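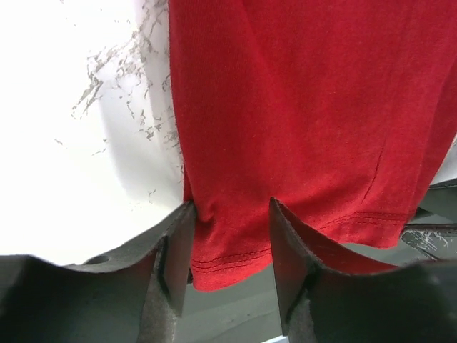

Red knit fabric, held by the hem

About Orthorpe Subtitling

Orthorpe Subtitling prepares subtitles and captions for feature films, documentaries and shorts. We work for distributors, festivals, sales agents and independent producers. Our office is in Orthorpe, with translators working from home in other countries. We do not dub, and we do not supply voice-over scripts unless they form part of a subtitling job.

To date we have delivered files for 221 feature-length titles. Short films are counted separately in our job system and are not included in that figure.

What we supply

Translated subtitles. We translate from the dialogue, using the script as a reference where one exists. If the script and the finished film differ, we follow the film. Translation through a third language is used only when the client has agreed to it in writing, and the delivery note says so.

Captions for deaf and hard of hearing viewers. These include speaker labels, sound effects and music cues. They are written as a separate job and checked against the final mix. We don't make them by adding labels to an existing translation file.

Spotting lists. A list of timed dialogue lines with notes on slang, wordplay, names and on-screen text. Sales agents usually order one per film and send it to translators in each territory.

Repair and conversion. Older subtitle files often arrive with the wrong frame rate, missing accents or reel breaks that no longer match the picture. We retime them, correct the text and export to the format required.

How a job runs

A job starts when we have a locked picture with burnt-in timecode. We can read an earlier cut for quoting purposes, but timing is not begun on it.

Each film goes through four stages: timing, translation, edit and screening check. The translator and the editor are always different people. The screening check is done in real time from the first frame to the last, with no pausing, by someone who has not worked on the text. Notes from that viewing go back to the editor, who accepts or rejects each one and records a reason for rejections.

Our house limits are as follows. Clients with their own specification can send it with the order, and it will take priority.

Reading speed: 15 characters per second for general audiences, lower for children's films.
Lines per subtitle: two.
Minimum gap between subtitles: two frames.
Shot changes: subtitles are cut to the shot change where the dialogue permits. A subtitle may cross a cut if splitting it would leave a fragment too short to read.
Italics: off-screen voices, lyrics and foreign words not in general use.
Songs: translated if the words bear on the story. We ask the client to confirm that rights in the lyrics have been cleared.

Swearing is translated at the strength of the original. If a softer version is needed for broadcast or airline use, it is made as a second file and named accordingly.

Turnaround for a feature of ordinary length is 15 working days from receipt of the locked picture. Dialogue-heavy films take longer. Festival deadlines can often be met, but we need to know the date of the first public screening at the time of booking.

Software

Timing is carried out in Brandis, our own subtitle editor. It was written because the packages we had been using handled mixed frame rates badly, and it has been in daily use here since its first working version. Brandis reads and writes the common text and image formats, reports reading speed as a line is typed, and flags any subtitle that sits within a set number of frames of a shot change. It is not sold or licensed outside the company.

Term lists are kept per title and, for series and sequels, per client. A character's form of address in the first film will be carried into the second unless the director asks for a change.

Automatic speech recognition is used for a first rough timing pass on some English-language material. Its text output is discarded before translation begins.

People

Thanakorn Petchrat is head of editing. He sets the house style, assigns editors and signs off every delivery. He trained as a translator working between Thai and English and still edits in that pair.

The in-house team covers timing, editing, file conversion and client accounts. Translation is done by a panel of freelancers working in 20 languages. Panel members are paid per minute of programme, with a separate rate for captions, and are credited in the last subtitle of the film unless the client's contract rules this out or the translator prefers no credit.

Applicants to the panel complete a timed test of 200 subtitles taken from a film already in release. The test is paid. Results are returned with the marker's comments. The next round of testing opens in July.

Storage and security

Preview copies are watermarked with the name of each recipient. Pictures are deleted from our system when the job is closed. Subtitle files and spotting lists are kept, and can be sent again on request at no charge to the original client.

Quotes

Please send the running time, source language, target languages, frame rate and delivery format. A dialogue list is helpful but not needed at this stage. Quotes are fixed once we have seen the picture, and a re-edit after timing has begun is charged by the reel.

Page last revised 28 March 2026.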